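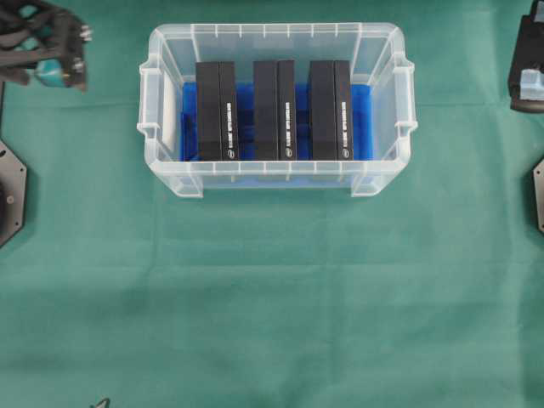 ## Unit 5: Reviewing a two-arm bench kit

Reading for Monday: the Stadow kit manual, chapters on mounting and grip setup. Bring the price sheet.

### 5.1 What is on offer

Stadow sells its bench kit in two versions. The single-arm version lists at $1,836 and the two-arm version at $2,486. Both include the arms, mounting hardware, a power supply, and a license for the control software. Neither includes bins, foam, or a table. Forkside resells the kit with a setup visit and adds $530 for it.

The second arm therefore costs $650 at list price. The question for this unit is what a buyer gets for that money on a bin-and-insert task.

### 5.2 The reference task

Parts sit in a foam insert inside a bin. The kit must lift each part out, set it down, and put it back in the same slot. Three properties of the task matter:

- **Clearance.** A finger has to fit between the part and its neighbor. Measure the narrowest gap before choosing finger pads.
- **Retention.** Foam grips the part. Pull force adds to the weight of the part, and it varies from slot to slot.
- **Bin movement.** A light bin can lift or slide with the part. With two arms, one can hold the bin wall - this is the main argument for the second arm.

Clear bins need separate treatment. Depth sensors often return poor readings on transparent plastic, so locate the insert and treat the bin wall as a fixed offset from it.

### 5.3 Grip setup

Run the closing check with no part in the gripper. The software stores the closed position and compares later grips against it. A grip that ends near the stored value is logged as a miss.

Repeat the check after changing a finger pad. Old values are kept until overwritten, and the software gives no warning.
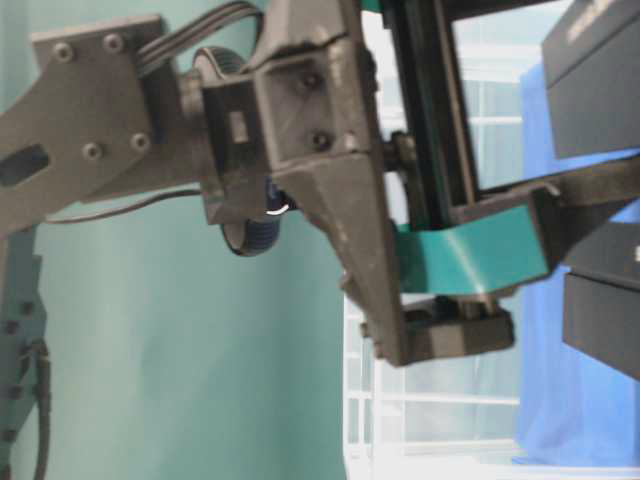 **Does the closing check replace a force sensor?**

It detects a missed part, but it does not measure how hard the fingers press. Fragile parts still need a current limit set on the gripper motor or a separate sensor.

### 5.4 Compared with Tyagi

The Tyagi kit has one arm and a fixed clamp for the bin. Setup is shorter and there is no arm-to-arm collision zone to define. The clamp holds one bin size per jaw set, so frequent bin changes favor Stadow.

Ovdale supplies finger pads for both kits. The mounting patterns differ - check the part number.

### 5.5 For the written review

State the task first, then the price as configured. Report misses and drops separately. Do not quote the supplier's cycle time unless your part, foam, and bin match theirs.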